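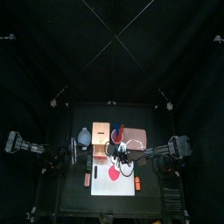 3. Setting up the desk box

The Kemeys desk box is a wooden box with a slot in the face and a drawer that pulls out toward you. It goes on the table with the things you reach for most, such as a pen cup or a spool.

3.1 Placing the box

1. Clear a space in front of the box for the drawer to open all the way.
2. Stand the box upright with the slot facing you.
3. Pull the drawer out and push it back in 3 times. It should run without catching.
4. If it sticks, take the drawer out and wipe both runners with a dry cloth. Do not use oil.

Note: The drawer has no stop. Hold it with one hand when it is more than halfway out.

3.2 Arranging the other items

1. Put the cup to the right of the box. Markers go in with their caps on.
2. Put the spool on the left. Stand it on its rim only if the table is level – otherwise lay it flat.
3. Bottles up to 500 ml can lie on their side between the spool and the box. Tighten the cap first.

CAUTION: Do not put liquids in the drawer or on top of the box. The wood is finished on the outside only and the inside will stain.

3.3 Using the slot

The slot takes coins and folded paper up to 2 mm thick. Do not force anything through. To clear a jam, remove the drawer, tip the box forward and tap the back. A ruler pushed in from the front will scratch the edges of the slot.

Empty the drawer before you move the box. For replacement drawers see section 8.

Kemeys desk box guide, revised 21 April 2018 – Contact: Prutov customer service – Back to top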